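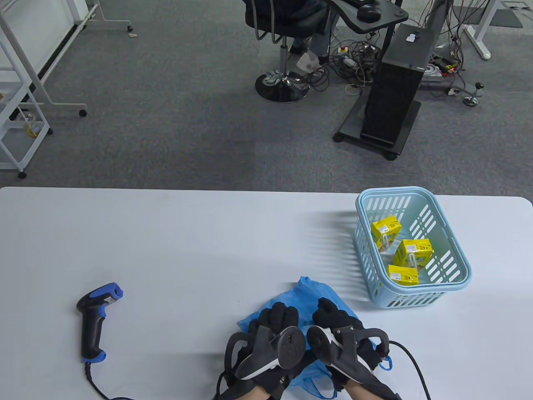

Juice boxes in the basket, bag on the table, scanner off to the left.

How to Ring Up and Bag a Small Order Without Making a Mess of It

I ran the register at Bistier, a little corner grocery, for long enough to scan my way through 87 rolls of receipt paper (I kept the tally on the inside of a cupboard door), and the orders that tripped up new people were always the tiny ones. A basket with a few drinks in it looks like nothing, so they rush! This is how I'd do it.

Get your bag out before you touch the basket. Those thin plastic ones from Jaletti come 500 to a case and cling together like crazy, so rub the top edge between your fingers until the layers slide apart. Then lay it flat in the middle of the table, handles toward you.

Next, empty the basket. All of it, onto the bag or right beside it. Push the basket to the far side so you don't drop a scanned item back in — I've done that more times than I'd like to admit, and then you're ringing up the same drink twice.
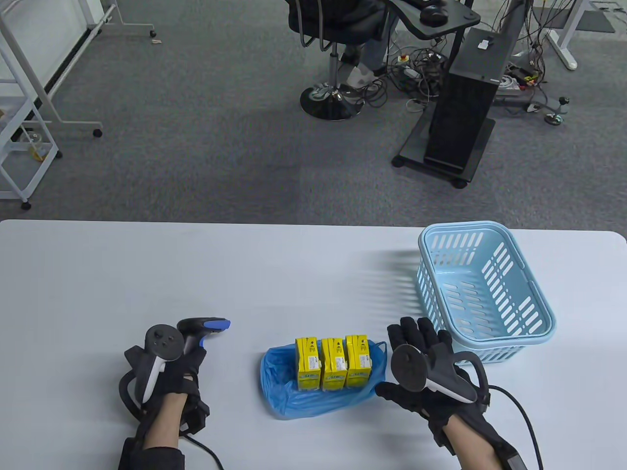 Evaristo Amato
Store Trainer and Contributing Writer

Stand cartons upright in a row with a bit of space between them. Find the barcode on the first one and turn the rest the same way. Keep the scanner in one hand and leave the other free for turning things. Hold it a few inches back, tip it slightly if the wrapper is shiny, and wait for the beep before moving on.

Identical items are tempting. At Bistier we could scan one and key in the quantity, and that's fine for a whole tray of something, but with a handful I'd still scan each one. Flavors love to hide in a row of matching boxes.
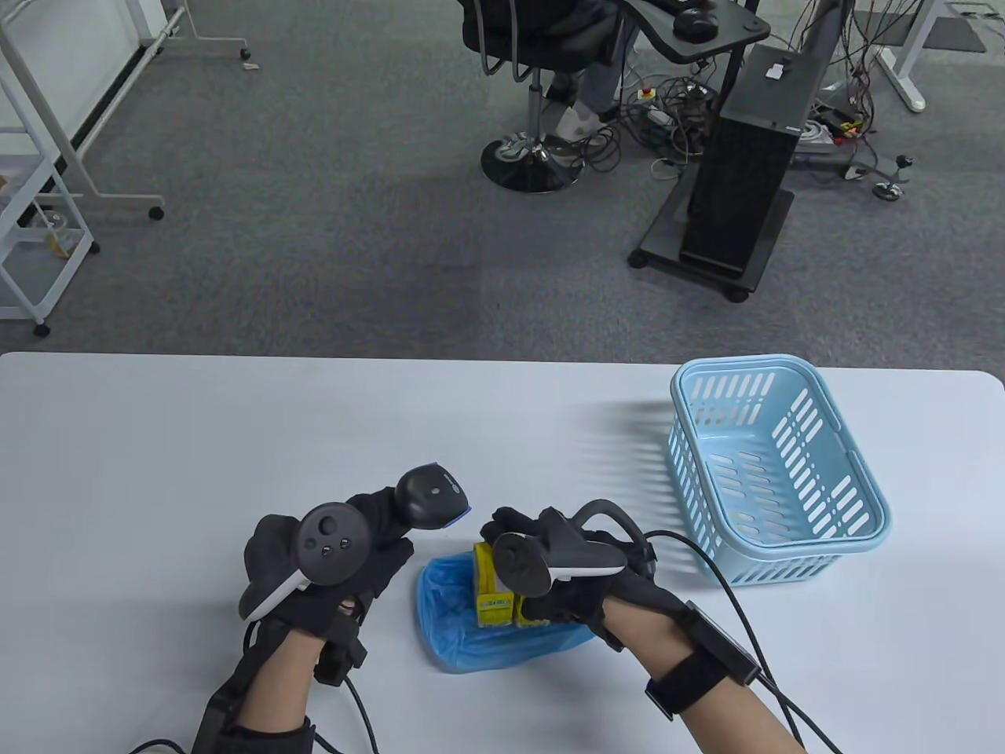 Can I scan things after they're already in the bag?
You can if the plastic is clear enough, but wrinkles throw off the reader and you'll lose track of what's been done. Scan first, then bag.

For the packing, open the bag wide and set cartons in on their bases, snug against each other. Straws go facing in so they don't catch on the plastic. Anything heavy goes in before the drinks, and bread goes on last. Check the total on the screen, gather both handles and hand it over.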